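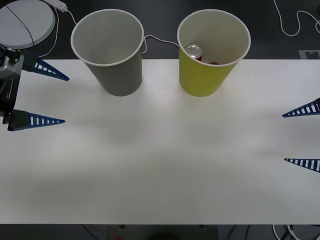 Two arms, two paper cups, one can. Both grippers open.

June 20, 2018

I have been putting off writing up the Harkance two-arm kit, mostly because the people who like it really like it and I don't enjoy the emails. But Soledad Vergara asked me straight out whether her shop in Lekunthorpe should buy one, and my reply got long enough to be a post.

The pitch is that you set it up on any table and have it sorting small items by color the same afternoon. The Hutley catalog calls it "bench-ready." My bench was not ready. I used a plain white tabletop, the gray and yellow paper cups, and a drink can with a red body, and I still spent most of the first day on cables. There are a lot of cables. The manual has 83 pages and gives them half of one.

The blue fingers are the part I'd keep. They're long slotted wedges, and they have some give, so a paper cup doesn't get crushed the moment you misjudge the width. If Harkance sold just the fingers I'd probably order a set.

The sorting demo is where I start to grumble. I ran it 30 times with the can, telling it to use the yellow cup, and it got the can in on 20 of them. Ocampo, who resell the kit and were pleasant on the phone, said that was "in line with an untuned setup." Fine, but the brochure doesn't say untuned. It says afternoon. A few of the misses knocked the cup over, and then the arms carried on as if it were still standing, which tells you how much checking goes on between steps.

I also can't see why this needs a second arm. In the stock demo the two of them mostly take turns. There is supposed to be a proper handover routine in the September update, and I'll believe it when I've run it.

So, Soledad: for a classroom, maybe. For a shop that wants parts in the right bins by closing time, no, or at least not at this price. Ask Ocampo for a loaner and use your own parts, the awkward ones. And bring cable ties.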